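Leave the Scratches Alone

When I first took over the bin-picking cell at Hitusell, I wanted everything to look new. I'd come from a kitchen job (long story!) and I believed, the way kitchen people do, that shiny meant looked after. So I spent my first March polishing, and Zineb Tawfik let me go on for a good while before she kindly took the rag away.

She had a point, and I've been making it for her ever since. A cell that works has marks on it, and those marks are the best maintenance log you'll ever get, if you'd only read them.
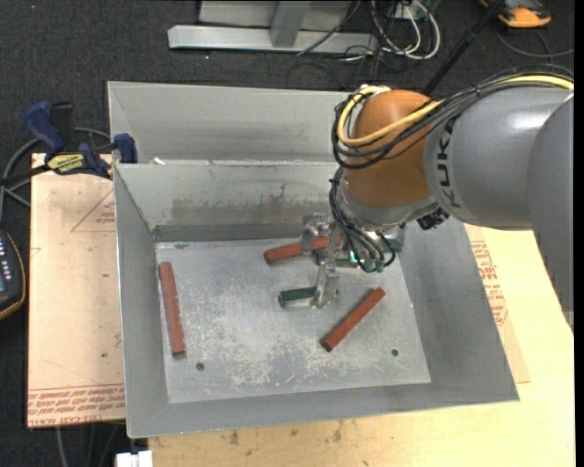
The gripper reaching for the green bar, with three red ones still in the bin.

Look at the floor of that bin and you'll see where the scuffs crowd together, in the center and the lower half. I'd take that over a page of notes when I'm deciding where to check the finger height. Paint over it and you're starting from nothing.

I feel much the same about cables. Relu Sima likes them tied down tight, and we've argued it over lunch more times than I can count, but a wrist needs its slack, and I'd sooner see a generous loop than a neat one that pulls at the connector.

By all means wipe the grease off, and sweep up every 50 hours as Zineb taught me. Just leave the bin as the work has made it, and go have your coffee.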